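Household Sorting and Storage, Unit 4: The Mixed Table
Handout, updated 2019-09-12

Hi again! You've all done the pantry unit by now, so you know how I feel about shelves. This time we're dealing with the mixed table, the one spot at home where food, drinks and small packages all land together. I use the old Lisetley worksheet for this (number 3012 in the course folder), so print it before class if you can.

Start by looking without touching. I know, your hands want to get going – mine do too. Give it a full minute and write down what kind of thing each item is before you decide where it goes. Bottles and boxes are easy. The carrot is where people start arguing, and I like that part.
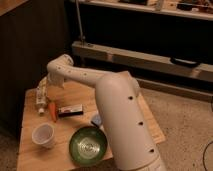 Bottle, carrot and small box on the wooden tabletop.

Write your first impressions in the left column of the worksheet. Short words are fine. "Drink," "vegetable," "package" will do. If you can't tell what's in a box from where you sit, put a question mark and move on. I'd much rather see a question mark than a guess, and it's worth the same points.

Then sort by where the thing lives, which may be a totally different answer from what it is. A carrot for the soup goes to the fridge, and a play carrot goes back to the toy bin. Same shape, same color, two different rooms!

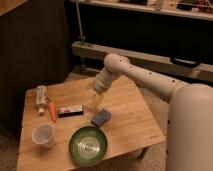
4.2 Bottles on their sides

I get a lot of mail about this one. A capped bottle lying down takes up more tabletop than it needs to, and it likes to roll (mine always heads for the couch). When I clear a table I do the bottles first and stand them at the back of the counter, and suddenly there's room for everything else. Check the cap before you store anything sideways. The slim Soylu rack on the supply list holds bottles lying down, but please don't buy one just for this class, a shoebox works.

Labels should face you. It feels fussy for a day or two and then you stop noticing you do it.
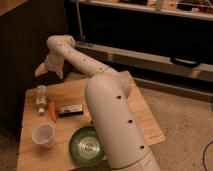 Do I have to put things away in the same order I wrote them down?
Any order is fine, as long as every item on your list ends up with a place next to it.

For homework, pick one table at home and do the same exercise. Draw the tabletop as a plain square or rectangle and mark each item with its first letter. Mine usually has a B, a C and a couple of question marks, and your drawing can be just as ugly as mine

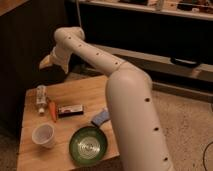 – really, I grade the list and the labels, and the art gets a free pass. The whole assignment is worth 80 points. Hand it in before the December break, on paper or through the Irotel page, and keep a copy for yourself because we'll need it again in the closet unit.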